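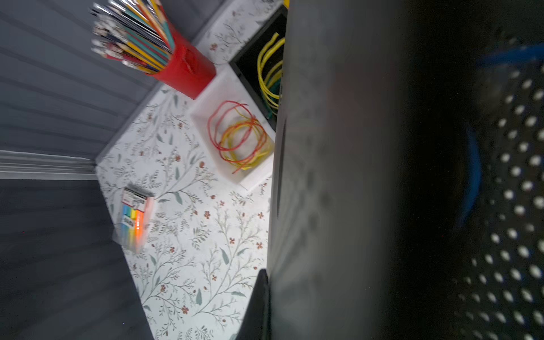 Rulard has released version 3 of Irnik, its planning and control software for paired robot arms. The release, dated July 19, 2026, changes how the planner handles objects that have no fixed shape. Coiled wire lying in a shallow tray, with red loops resting on yellow ones, is treated as a single region with an uncertain boundary, and the wrist camera view is used to refine that boundary as the gripper approaches. Earlier versions required an operator to mark a grasp point by hand.

The update also adds a shared schedule for both arms. Each arm reserves the space it intends to enter – a bin, for instance, or the area above it – and the other plans its path accordingly. Reservations expire after 20 seconds unless renewed.

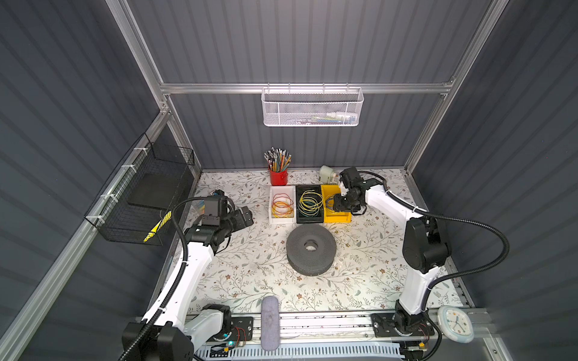
Vol. 6, No. 3

Hằng La, who leads the perception group at Rulard, said that sorting by color remains the standard test for the software. "Three bins side by side, white, black and yellow, with wire in each, will expose most faults in a planner," she said.

The release closes 76 reported issues, among them a delay in reading the fixed camera when both arms are active. Support for Yazdani controllers is included. Users of the Grerkmont logging tool should update it before installing Irnik 3.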